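Drenis moves the away bus, again

Supporters planning to follow Drenis to Tolisier in December should note that the bus now leaves at 6 a.m. The club had earlier said 7:30, and before that 8:15, so anyone who set an alarm back in the summer may want to check which version they believed.

The trip is 144 miles each way. Hermans, the bus company, has asked for one extra stop, and the league has moved kickoff forward to suit television, which will be showing a different game.

Tickets are the other matter. Tolisier has given us 996 seats behind the north goal, up from last season, when we filled the corner by the scoreboard and could read half of it. Season ticket holders can buy up to 4 each. General sale opens once they've had their turn - or once the website recovers, whichever comes later.

On the field there is cautious news. Drenis have won two in a row, a run last seen under the previous manager but one, and the defense has started talking to each other. Tolisier sit three places above us and haven't lost at home, though they haven't beaten anyone you'd worry about either.

Bus seats are booked through the Nikura app. If the app tells you the trip has already left, close it and try again. 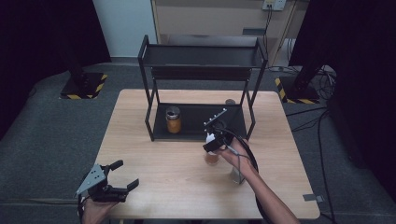
A jar on the lower shelf of a black metal rack.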